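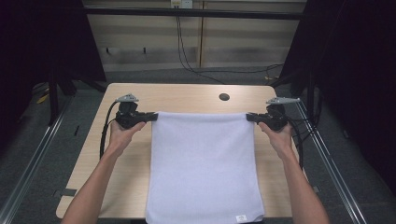 Photo: Nisha Katiyar

Intro to Stagecraft, Week 6: Prompt Books and the Person Who Keeps Them

Last updated November 4, 2019

Welcome back, everybody, and thank you for the lovely scene breakdowns you handed in (I read every one of them with a big pot of tea!). This week we move over to the stage manager's side of the table, and I'll admit it's my favorite part of the course, so forgive me if I run on a bit.

A prompt book is the master copy of the show. It holds the script, the blocking, every light and sound cue, and the phone numbers of everyone you might need in a hurry. When I was starting out at the Prokthorpe Playhouse I kept mine in a binder so fat it had to ride in its own seat on the bus, and I still like paper best, though plenty of good people work on a tablet now.

Setting up the page: script on the right, blank sheet on the left for blocking. Write in pencil. Give yourself wide margins, wider than you think, and number your cues in the order they're called.

Calling a cue has two parts. First comes the warning, "Stand by, Lights 14," and the operator answers "Standing by." Then comes "Lights 14... go." Save the word "go" for the cue itself. Say it by accident while chatting on headset and somebody may very well plunge your leading lady into darkness, as I once did in October of my first season.

For next class, take Act 2 of the Dwivedi play and mark up about 16 pages, blocking and cues both. Work with a partner if you like, and bring an eraser!

G. Shukla

Filed under: Theater Arts > Course Handouts > Backstage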